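How to Clean Up and Speed Up an Old Desktop Computer Before You Replace It

By Eldana Feyisa

A desktop that has slowed down over the years can often be kept going for a while longer. The steps below take one afternoon and cost very little. They are written for Windows machines, but most of them apply to any tower computer.

What you need

A Phillips screwdriver
A can of compressed air
A soft, dry paintbrush
An external drive with enough room for your files
A small dish for screws

Step 1: Back up your files

Copy your documents, photos and anything else you want to keep to the external drive. Open a few of the copied files from the drive to make sure they work. Do not skip ahead until this is finished. If you keep email in a program on the computer, export it as well.

Step 2: Remove programs you don't use

Open Settings, go to Apps, and sort the list by size. Uninstall anything you haven't opened in the last year. Leave drivers and anything you don't recognize alone until you have looked up the name. On my own tower I removed 26 programs and got back 17 GB. Two of them were trial versions that had expired before I moved into this house.

Step 3: Cut down the startup list

Press Ctrl+Shift+Esc to open Task Manager and click the Startup tab. Right-click each item you don't need right away and choose Disable. This does not delete the program. It will still open when you click on it. Keep your antivirus and your touchpad or mouse software turned on. Restart when you are done.

Step 4: Clear out the dust

Shut the computer down, turn off the switch on the power supply, and unplug everything. Press the power button once to drain what is left. Carry the tower outside or into a garage.

Take off the side panel and put the screws in the dish. Hold each fan still with a finger and blow the dust off in short bursts, keeping the can upright. Use the brush on the corners and on the filter behind the front cover. Do not use a household vacuum cleaner inside the case.

Leave the processor where it is. The cooler on top of it does not need to come off for a normal cleaning, and if you remove it you will have to apply new thermal paste.

Step 5: Check the drive and memory

Right-click your main drive in File Explorer and choose Properties. If less than a tenth of it is free, move some large files to the external drive. If the computer still runs from a hard disk, a solid state drive will make more difference than anything else on this page. For memory, 8 GB is enough for email and browsing, and 16 GB is better if you keep many tabs open.

Step 6: Put it back together and time it

Replace the panel, plug everything in and start the computer. Time how long it takes to reach the desktop. Mine went down to 19 seconds. Write your number on a piece of tape inside the case so you can compare it next January.

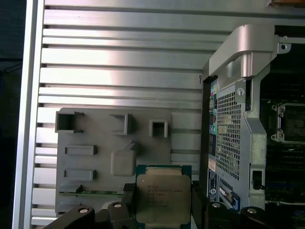
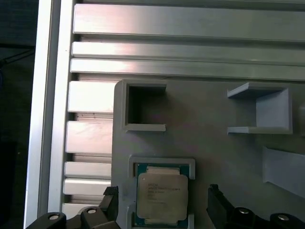
Last one: a processor out of its socket.

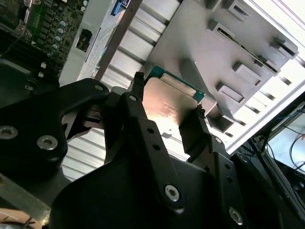 Reading time: 2 min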